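Teaching a robot to tidy up, one squeeze at a time

Sep 28, 2022

Blair Munro has heard the pitch before, and he would like you to know that he has given it before, too. "You pick up the tool, you do the chore, the robot learns the chore," he says. "I said that to a room full of people in August. It's a good sentence. About half of it is true."

Munro runs the demonstration work at Andano, a small company that wants to sell arms that can clear a table. He does not build the arms. His job comes earlier: getting people to show the machine what picking up a thing looks like, over and over, in enough different rooms that it might cope with one it has never been in. I went to see him because I have sat through a lot of videos of robots folding towels, and I wanted to ask somebody who sees the takes that don't get posted.

There are two ways of doing it, he explains. The older one is remote control. A person sits at a rig, moves a pair of handles, and the robot copies them a few feet away. Andano did this for its first project, called Brillar, and Munro talks about it the way people talk about a car they were glad to sell.

"You can't feel anything," he says. "You're closing on a soft package and you have no idea if you've got it or you've crushed it. So you go slow. Everybody goes slow. And then the robot learns to go slow, because that's what you showed it. We had operators who were great at it, really gifted, and they still looked like they were defusing a bomb."

The other way is to leave the robot out altogether. You hand a person a gripper with a camera on it and send them into a living room. They squeeze, the jaws close, the camera records what the jaws were near and how they got there. No arm, no rig, nothing to bolt to the floor. Tristska, the current project, is built entirely on this.

So far it has 1,039 recordings that Munro is willing to count. I asked how many there were before he got picky, and he declined to say.

What makes him throw one out? "Mostly people being too good," he says. "A person has a whole body. You lean, you twist your wrist a way the arm can't go, you come in from over the top of something. It looks lovely. The robot can't do any of it. So you've got a perfect demonstration of a thing that's no use to you."

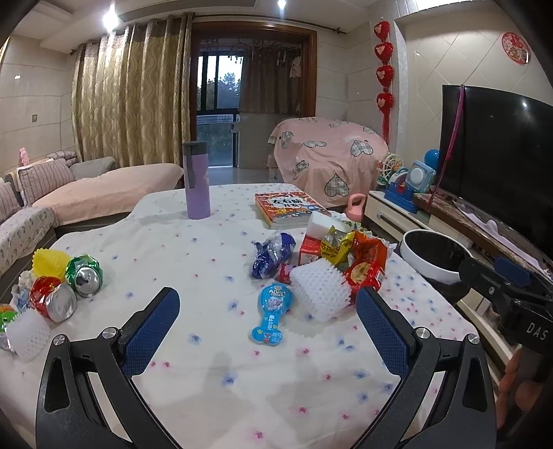
The rooms matter more than he expected. Andano began in a lab, with a bare gray bench and a set of plastic blocks, and the results were excellent for as long as you kept the bench gray and used the blocks. Put down a tablecloth with a pattern on it and the success rate fell off a cliff. Now the rule is real homes and real clutter. A crushed can, a snack wrapper, one of those foam sleeves that come around fruit.

"The foam sleeve is a horrible object," Munro says. "It's mostly holes. It changes shape when you touch it. A person doesn't think about it for even a second. I've watched the arm go at one five times in a row and come up with air every time."

That struck me as a fairly large problem for a product meant to clear tables, and I said so. He did not argue.

Junaid Mengal, who handles the training side, joined us at this point with a coffee and a slightly more hopeful view. He thinks the misses are a question of coverage. Show the model enough wrappers and it will begin to treat a wrapper as a kind of thing, he says, and the same for cans, and for sleeves in the end. He points to the last round of testing, where they added 205 new recordings of soft packaging and the arm began picking up bags it had been ignoring.

"It was a clear jump," Mengal says. "You could see it without looking at the numbers."

Were they bags it had seen before? He thought about it. "Some of them were the same brand."

I'm not trying to be unkind. Mengal is careful, and he brought up the brand problem himself when he could have left it alone. But this is where I get stuck with the whole idea of showing. When you teach a child to clear a table, you do it a couple of times and after that you mostly complain. The child already knows what a table is, and that the book stays and the wrapper goes. The gripper recordings carry none of that. They carry where the fingers went.

Munro agrees, up to a point. "There's nothing in the data that says why," he says. "You pick up the can and leave the bottle. You know one's trash and one's somebody's water. All we've got is that you went left." They have tried having people talk while they work, saying what they are picking up and where it should go. It helped a little. It also made everyone clumsy, and he is still deciding whether to keep it.

Then there is the matter of who does the squeezing. Andano pays by the hour, after a trial at a rival, Sandhu, that paid by the recording and got, in Munro's telling, "a mountain of the same easy grab." Paying for time gets you more variety and more tired hands. The tool isn't heavy until you have held it out in front of you for a morning. Sessions are capped at 2 hours, and he says people would honestly rather they were shorter.

I asked what he would call a success. I expected a percentage, and he gave me a room.

"Somebody's front room that we've never been in," he says. "Stuff all over the table, nothing lined up. We put the arm down, we don't touch it, and it clears what should be cleared and leaves the rest. One room. I'd take one."

Has it happened yet?

"We've had most of a table," he says.

Mengal says a full one is close. Munro says he has stopped using that word in front of visitors – it ends up in print – and went to find the charger for the second gripper. The next set of homes is already booked, and he wants more foam sleeves in all of them.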